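Workbench Tips: Cords, Tape and Other Small Miseries

Posted August 26, 2018

A bench collects cords the way a sweater collects cat hair. I used to own some 1,000 of them, by my wife's estimate, and could match maybe two to the thing they powered. A few habits have helped.

Label both ends. A strip of yellow tape around the plug and another by the device, same word on each. "Fan" will do. "Misc" will not, and I have a whole drawer to prove it.

Tape off your work area. Run a rectangle of colored tape on the bench top and keep everything except the current job outside it. My neighbor Rodrigo Simões thought this was fussy until he lost the same screw twice in one evening. Peel the tape up every July or so. Leave it longer and you'll be scraping gum off with an old library card.

Power adapters go to the back. Put the brick at the far side of the table and coil what's left over. A loop hanging off the edge will find your belt buckle sooner or later, usually when you're carrying coffee.

Wipe steel with the grain. Brushed metal shows every swirl, and a drop of dish soap in warm water beats the fancy spray I bought, used once and now store under the sink with its friends.

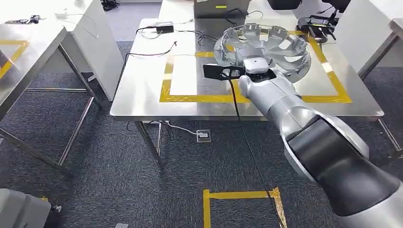
If your outlet is in the floor, route the cords down one table leg and tie them there with a strip of hook-and-loop. Leave enough slack to pull the plug without crawling. Vacuum around the outlet with the brush attachment, slowly, and keep the mop bucket in some other room.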